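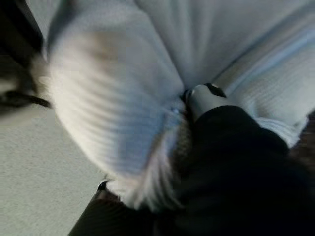 4. Folding and storing the Clollside ribbed throw

This section explains how to fold the throw after washing and how to keep it between seasons. Please read all the steps one time before you start. You need a clean floor or a bed, and the cotton storage bag which came in the package.

4.1 Before folding

1. Check that the throw is completely dry. Feel inside the thick folds with your hand, the ribs hold moisture longer than the flat parts.
2. Shake the throw gently, 2 or 3 times. Hold it by the knit and never by the loose fibers.
3. Lay it down with the ribs going away from you. On carpet, vacuum first. White knit picks up dust and hair very easily.

Note: If the ribs look wavy, do not iron them. Smooth them with the flat hand, always in the direction of the ribs.

4.2 Folding

1. Take hold of the cloth between finger and thumb and lift it a little. Take a good amount of cloth, so the weight does not hang on one single stitch.
2. Bring the left side over to the right side. Let the fold stay soft and round — do not press it sharp.
3. Fold again in the same direction.
4. Turn the short end up to the middle, then turn it up once more.
5. Comb the loose fibers straight with your fingers and tuck them inside the last fold.

Caution: Remove rings and bracelets before you handle the throw. One pulled loop can run along the whole rib. If a loop is pulled, do not cut it. Work it back to the wrong side with a blunt needle.

4.3 Storing

1. Put the folded throw into the storage bag with the round fold first.
2. Close the cord loosely. The knit needs some air.
3. Keep the bag on a shelf or in a Randholm drawer of size 26 or larger. In smaller drawers the folds become flat and leave marks.
4. If you store it until December or longer, take it out once and fold it in other places than before.

Caution: Do not use vacuum bags. The ribs may not come back to their shape.

Note: Small marks from folding go away when the throw lies open overnight.

For washing, see section 3. For replacement storage bags, see section 6.

Text of this section: Yvonne Hebden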